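Wooden bowls, glare and a felt strawberry

Filed under: Materials, Bench notes

I have been putting off writing up the bowls since May. The notes were spread over two notebooks and the back of a Trulby delivery slip, and the numbers did not agree until I had sorted out which bowl was which. Most of what follows is about surfaces: what a pale bowl does on a brown tabletop, and how much trouble a clear edging causes once there is any light overhead.

The set began with 6 bowls. Four were turned ones from Groviddale, bought as seconds. The other two came from a house clearance and have 1994 pencilled under the foot, which I take to be the year. I wanted one bowl to stay in the middle of the table as a fixed reference, with small coloured items in it and next to it. The requirements were a smooth rim, a pale inside and enough weight to stay put when nudged.

Finish first. All six were stripped and given food-safe oil, two coats, with 20 hours between coats. Oment sell a thicker oil that cures to a harder skin, but on a test offcut it pulled the colour towards orange and I went back to the thin one. The clearance bowls took up far more than the others and are still patchy inside. They have been retired to holding screws.

The one I settled on has a honey-coloured outside and thick walls. On a mid-brown top the outline reads clearly from any side, which is more than can be said for the darker two.

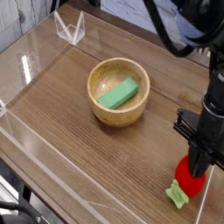 Bowl in the centre, green block lying across the bottom.

The block is the other half of the pairing. It is a mint green brick shape with crisp edges, and its long axis ends up on the diagonal because that is the only way it lies flat. Measure the inside of the bowl at the base, not at the rim. I measured at the rim the first time and ordered blocks that sat bridged across the curve and rocked.

Green on pale wood separates well. I had expected the grain to interfere at low light and it did not. The red item was chosen for the same reason, with the added benefit that a soft thing makes no noise on a hard top.

Now the sheen. The tabletop has a very fine grain, lines close together, and a light finish that I did not apply and would not have chosen. Under overhead light it produces a pale patch that shifts according to where you stand. I tried three things:

Moving the lamp. The patch moves with it. No gain.

Wax, buffed to matt. Worked for a fortnight, then went shiny wherever sleeves had rubbed.

A Parsa diffuser sheet under the lamp. Softer patch, larger area. Better for the eyes, and it also took the hard edge off the shadow under the bowl.

The diffuser stayed. The wax went back in the cupboard.

The clear edging is a separate source of light. Each bevelled edge picks up a thin white line, and from a low viewpoint those lines are brighter than anything on the table. I looked into sanding the edges to a frosted finish (wet paper, 400 grit upwards) and did one short test length. It kills the highlight, but it also collects dust, and cleaning it with anything except a damp cloth leaves smears. I have left the rest polished.

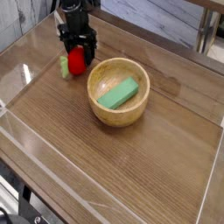 Small items and where they came from

The strawberry is the odd one out. Everything else I had shortlisted was a plain solid: brick, disc, cylinder. The strawberry has a fuzzy red body and pale lime leaves with little points, so it has a definite top end, and you can tell at a glance which way round it is. It came out of a mixed bag of play food, catalogue number 1446, which also contained a great deal of felt toast.

Care notes, in case anyone is using similar. Felt should not go near a freshly oiled bowl. It wicks, and the mark does not come out. Leave the bowl a full week after the last coat, then wipe it with a dry cloth and look at the cloth. If there is any colour on it, wait longer. For lint, a strip of low-tack tape is enough. Do not use a lint roller on the leaves, which lift at the join.

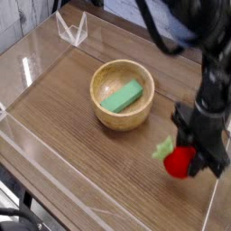 The strawberry, leaves to the left, with the bowl and block behind.

Still to do: a third coat on the outside of the bowl only, and a decision on whether the frosted edging is worth the cleaning. The darker bowls are going back on the shelf for now.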